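Clelley puts a limit on the hotel miniature, and the hoarders are not happy

June 19, 2018

The town of Clelley, which has four traffic lights and a surprising number of guesthouses for its size, voted last night to phase out the small toiletries that visitors have been quietly sweeping into their suitcases for decades. From next season, any lodging with more than 8 rooms will have to offer soap and shampoo from refillable dispensers. Smaller places get an extra year, along with a leaflet.

The measure passed after a meeting that ran well past its scheduled end, most of it spent on whether a shower cap counts as a toiletry. It does not. A sewing kit does not either, though a comb might, depending on its wrapper, and the town clerk's office has promised to publish guidance on combs by the end of the month.

Supporters say the little bottles and cartons make up a steady share of what goes into the town's trash in summer, much of it with the contents barely touched. The Vikis Hotel, the largest in town, told the meeting it had already tried dispensers on one floor for 16 weeks. Complaints were few. One guest asked where the soap was while standing next to it. Another unscrewed the dispenser from the wall and took it home, bracket included, and the hotel has since bought stronger screws.

Opposition came mainly from people who do not run hotels. Several residents stood up to defend the free sample as a way of life, and one described a bathroom cabinet at home that has not needed a store-bought shampoo since the previous decade. The speaker was asked whether all of it had come from local hotels and chose to sit down.
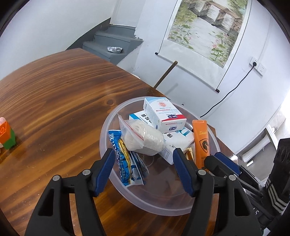 There was more sympathy for families, who pointed out that a wall-mounted pump of something called Alpine Rain is not much use on a six-month-old. The town agreed. Baby products are exempt, and guesthouses may go on handing them out on request, provided they are kept at the front desk and not left in rooms, where experience suggests that guests without babies find them just as appealing.

The Lazarević guesthouse on Mill Street, which has 5 rooms and therefore plenty of time, said it would switch early anyway. It has been giving out the same brand of lavender soap for 20 years and still has a closet full of it. The owners plan to sell what is left at the June street fair, at a price they described as "whatever gets it out of the closet."

Supplying the dispensers is expected to fall to Droser, a bathroom fittings firm from the next county, which brought a sample to the meeting. It worked on the third push. The firm blamed the altitude of the council chamber, which is on the second floor.

Fines for hotels that ignore the rule will start small and rise with each offense. There is no penalty for guests, and the proposal to check luggage at the bus station was withdrawn before it could be read out in full.

The comb guidance will be posted on the notice board outside town hall. Written comments may be left at the clerk's window during office hours.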